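Prarnuron > Journal > Travel and Public Life

What the Graviddale Study Tour Left Out

Last updated: August

I was one of the participants in the spring study tour to Graviddale, a program offered at no charge to members of community associations. Since my return, several readers have asked whether I consider such tours educational or promotional. My answer is that the two purposes were never separated, and that participants should have been told so before departure.

The tour was organized by the Stiditent Foundation, which covered travel and lodging. The application form ran to two pages and asked for no statement of political views. The program booklet, however, listed three speakers on the resettlement of the Shi district, all of whom supported it. The 677 households that were moved had no representative on the schedule.

When a fellow participant requested a meeting with former residents, the guide replied that the timetable was fixed. The request was made again in writing and received no answer. I do not allege bad faith – the guides were courteous throughout – but a sponsor that selects every speaker also selects the conclusions.

Discussion in the evenings was more open. Participants disagreed at length, often over tea and whatever snacks had been set out, and several of those conversations have continued by letter.
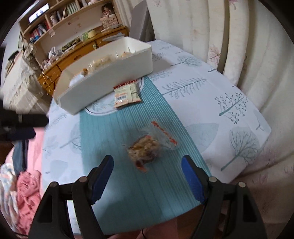 Recommendations to Future Participants

Applicants should request the full list of speakers in advance and ask who chose them. Those able to do so should remain in Graviddale for two additional days at their own expense and arrange their own meetings.

Contact | Copyright Prarnuron | Back to top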